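Home | Papers | Authors | Contact
Filed under: Lab Practice, Equipment Planning

3.2 What we bought, and what we put off

I'd budgeted 800 for grippers and it nearly all went on fingers (Vesela Popescu did warn me!). We priced 2 kits, one from Tunus and one from Zurow, and I was all for the dearer one until we looked at how small our jobs are – a wooden bowl, a sponge, a knitted strawberry. 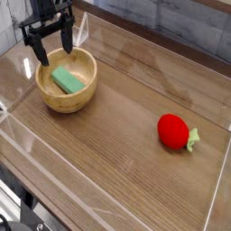

So the Hivwood order got cut right back, and the 74 left over went into a jar for spares. I'd keep a jar like that in any plan, even a tiny one.

Kittipong Panyasiri wanted a bigger table too. We've pushed that to next year, as the clear walls are fixed to this one.

Figure 2. The bowl under the gripper, with the strawberry well off to the right.
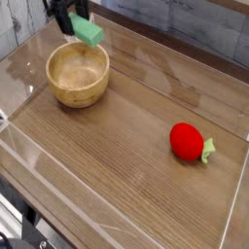
3.3 Running costs

Power hardly shows up on the bill. Repairs do, and I've listed them by month.

We use cookies to improve your visit. Accept | Settings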